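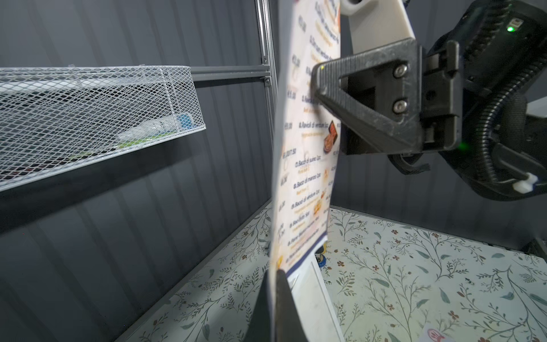 Laminierte Speisekarte mit Ravioli di verdure und Sacchi, Preise in Euro

Seltetti sucht zwei Aushilfen für Service und Küche, Start im Oktober!

Bei uns dreht sich alles um gefüllte Teigtaschen — gekocht, gedämpft, frittiert. Du erklärst Gästen gern, was in den Sacchi di manzo steckt, und füllst zwischendurch auch mal selbst welche? Dann passt du bestens zu uns! Etwas Italienisch hilft beim Bestellen, die Karte lernst du sowieso schnell (versprochen).

Du isst bei jeder Schicht mit, Trinkgeld wird geteilt.

Kurze Bewerbung bis 5. Juli 2018 an Cathal Geraghty, Seltetti, Postfach 605. Wir freuen uns auf dich!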